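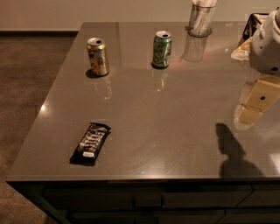

Stirnevora Counter Items: Data Card

Version 3, revised Sun 1 September

Summary

Stirnevora is a collection of photographs of shared kitchen counters during ordinary use. It covers what people leave out between meals: drink cans, wrapped snacks, cups, holders, plates and small packaging. The collection contains 3169 photographs from 69 kitchens. Each photograph has an item list and a surface record. The collection is meant for work on household clutter, recycling sorting and surface care.

Maintainers

Kekeli Aidoo (item lists, category rules)
Fatos Stan (surface records, releases)

Contents of a release

items.csv: one row per item per photograph
surfaces.csv: one row per photograph
kitchens.csv: one row per kitchen, with layout type and region
categories.txt: the 112 item categories, with short definitions
changes.txt: differences from the previous version

The kitchens were recruited in two groups. The Andden group consists of office kitchens with a central island. The Flollirwood group consists of shared apartments, most with a single run of counter along one wall. The two groups differ in what is left out and for how long, and results should be reported separately for each.

Item fields

category: one of the names in categories.txt
state: open, closed or unknown
position: front, middle or back of the surface, judged from the side nearest the viewer
orientation: upright, flat or leaning
label_legible: yes, partly or no
notes: free text, may be blank

State is recorded from what shows. A can with its tab opened is marked open. Whether any drink remains inside is not recorded, and "open" must not be read as "empty". Users building a recycling task from this field should treat open cans as candidates only.

A wrapped bar is entered as snack_bar when its size and wrapper support that reading. Flavor and brand are entered only if the lettering can be read. In the opening photograph the bar in the black wrapper is flat, near the front, with label_legible set to no. The gold can and the green can are both upright and open.

Bundles of thin items in a holder are a frequent source of disagreement. Straws, stirrers and disposable utensils look much the same when only their tops can be made out. The category holder_with_sticks was added in February for these cases. The clear holder at the back of the island, with its bundle of white sticks, falls under it. Do not split such a bundle into single items.

Surface fields

tone: light, medium or dark
finish: matte, satin or gloss
reflections: none, soft or mirror-like
glare: yes or no
material: entered only when supplied by the kitchen's owner

Gloss surfaces need extra care. A dark polished counter returns a second, blurred shape under every upright item, and early versions counted several of these as separate cans. Reflections are no longer given rows. If an item shows only as a reflection, with the item itself out of view, write "reflection only" in the notes field of the nearest listed item.

Shadows are not recorded. Glare is marked yes for any bright spot on the surface itself, regardless of size.

Checking

Every item list was made by one person and checked by another. Where the two disagreed, the more general category was kept. A further 100 photographs were listed again from scratch by a third person to test the category rules. Most disagreements concerned position, particularly on islands seen at an angle, where the near corner makes "front" hard to fix. For these, distance to the closest edge decides.

Known limits

Tall items at the back of a counter are often only partly in view. They are listed if the category can be settled from the visible part.

Print on curved cans is rarely readable. Brand counts drawn from this collection will be low and uneven, and should not be used to compare products.

Closed cupboards, drawers and refrigerators are outside the scope. The collection says nothing about how much a household stores.

The apartments lean toward small households. Kitchens used by families with young children are underrepresented.

Related files

The category list shares its top level with the Khondokar pantry list, version 2. Names below the top level do not match, and no conversion table is supplied.

Corrections

Send the photograph number, the row number and the proposed value. Corrections to kitchens.csv are made only at the request of the kitchen concerned. Accepted changes appear in the next release and are listed in changes.txt.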